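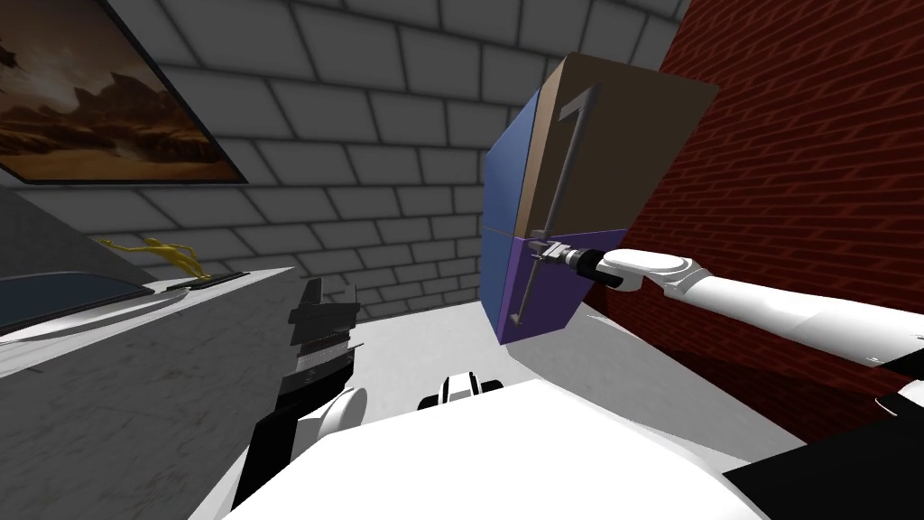

This page was last changed in February, at 16:25.

Scene shuffling

Scene shuffling is a way of training robots in simulation where the furniture, the walls, the floor and all the bits of decoration get swapped for different ones every time the robot has a go at a task. The task stays put and everything else moves about. I look after this entry on the wiki and I've used the method a fair bit myself, so forgive me if it reads less like a proper encyclopedia and more like someone talking at you over a cup of tea.

Where the name comes from

Most people in the field say "domain randomisation", and scene shuffling is really a branch of that family. The shorter name came out of the Clestwood lab, where the first version was a script that dealt out rooms like a pack of cards (the file was called shuffle, and that was that). The Brelthorpe group calls very nearly the same thing "room dealing". If you come across both in one paper, check the settings before you assume they match - I've been caught by that one!

How it works

You start with a task, say taking hold of a cabinet by its handle. Then the program picks a wall finish, a second wall finish, a floor, a counter and a handful of ornaments, and drops the robot in among them. It makes no effort at good taste. You get grey tiled walls meeting dark red brick, a desert painting hung up high, a little gold figurine on a marble-patterned counter, and a cabinet in tan, blue and purple that I would not have in my house. All of that is fine. The robot is meant to learn that the handle matters and the colour of the doors doesn't, and the only way I know to teach it that is to keep changing the colours.

The object itself gets shuffled too. Handles come long, short, bent and straight, and cabinets come in different sizes. In the Zeman set, which is the one I know best, there are 145 wall and floor finishes and 25 cabinet shapes, and the handle is chosen separately from the cabinet, so you do end up with some odd pairs.

Two arms or one

Early work used a single arm on a fixed stand. The two-armed version is newer and a good deal more awkward, as the second arm has to be somewhere even when it has nothing to do. With the white two-armed robot shown at the start of this entry, the right gripper has the handle and the left one is open and empty. In our runs the idle arm was left free to wander as long as it kept clear of the cabinet, and I still think that was the right call, though the Brelthorpe people park theirs and get tidier runs out of it.

Loose furniture

A cabinet can be fixed to the floor or left loose. Loose ones can be lifted clean off the ground by the handle, which looks very silly and is quite handy for testing a grip: if the fingers are badly placed, the thing swings or drops. The weight is set low for this. Put a realistic weight on it and you're mostly testing the motors, and that belongs in a different entry (see Payload checks).

Results

The main result people quote is from the Tiretti trials. A policy trained in one fixed room opened seven cabinets out of 23 when it was moved to rooms it hadn't met. I'd love to give you the matching figure for the shuffled policy, but the two were scored differently and the numbers shouldn't sit side by side. The write-up does say the shuffled one did better, and that fits with what I've seen.

Training takes longer, mind you. The robot spends ages being hopeless, and the curve stays flat for so long that you start hunting for a bug. Give it time before you go pulling the code apart.

Known problems

Shuffling looks doesn't shuffle physics. If every hinge in your set moves in the same easy way, a stiff real hinge will still catch the robot out. Shadows are another weak spot, especially in corners, where a dark handle against a dark face can be hard to pick out. There's also an argument going on about ornaments. Some people say they're clutter that slows the rendering down, and others (me included) like to keep them in, as real kitchens are full of tat.

The section on lighting is still to be written. If you've run shuffled lamps with two arms, please add what you found on the talk page and I'll work it in.

See also: Payload checks, Grip scoring, Room dealing (Brelthorpe), Zeman set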